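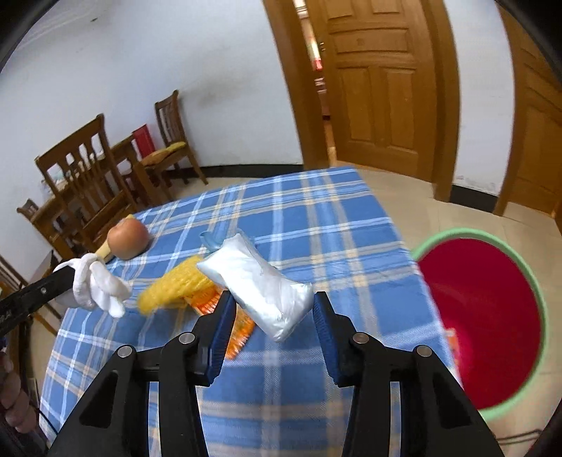 Seija Kettunen
Research Fellow, Gellura Project
April

5.2 False grasps on soft packets

The Remgate controller decides that it is holding something when the fingers stop closing before they meet. On onions and corn cobs the rule gave us little trouble. On packets and bags it did badly. Of 50 attempts on soft items, 11 were logged as successful grasps although the item never left the table, and in 6 of those the arm went on to carry nothing to the drop point and open over it.

The earlier Ultalia report puts errors of this kind down to "poor lighting on reflective film". I doubt it. A shiny packet is certainly hard on the camera, and the one between the fingertips in Figure 3 (top of page) has bright highlights and creases over much of its surface. But the stop rule does not use the camera at all. It reads finger width, and a puffed packet can push back on the pads well before there is any useful grip on it. Better lamps would leave that untouched.

Nor am I convinced by the proposed cure, a fixed width threshold of 37 mm. It was chosen after the failures had been seen, and on the same items. A threshold picked that way will always look good on the trials that suggested it. We found no record of its being tried on anything else.

Crowding is a second suspect, and the logs cannot rule it out. The items were laid close together on a patterned cloth, some of them overlapping, so a finger might stop against a neighbour and be credited with the target. Figure 4 gives an idea of the spacing. The log stores one width value for each attempt and says nothing about which object the pads met, so the two causes cannot be told apart from the data as kept. I would treat any published split between them with caution.

Figure 4. Gripper open over the checked cloth, with a crumpled white plastic bag between the fingers and an orange plush item just beyond the left fingertip.

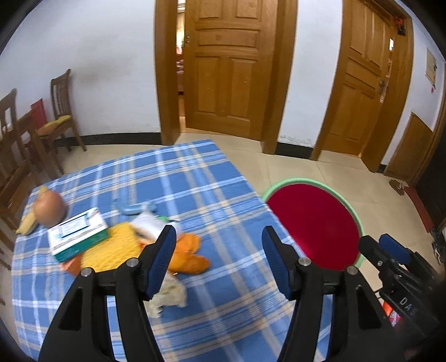
5.3 What the logs should have kept

Motor current through the whole closing movement would have helped, as would a second width reading after the lift. Neither was stored. Until they are, the success rate for soft items should be read as an upper limit, and it should not be pooled with the rate for firm ones.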